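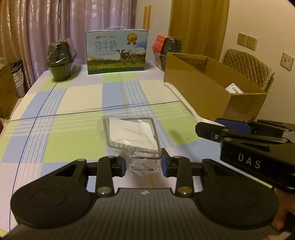 *Last updated: 2026-01-23*

I pack orders at Zallholm, and since August the grippers have been part of my shift. The wire baskets stay in their plastic, which the blue pads grab pretty well!

My wrists are happier, but I miss the chatter (you go quiet when you're minding a pair of jaws). We're down to 21 on the floor, and the talk at smoko is all about whose hours go next.

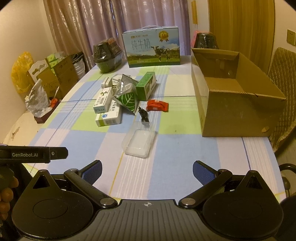

## What I'd ask for

Paid training, for starters. I got 20 minutes, then a target of 500 picks.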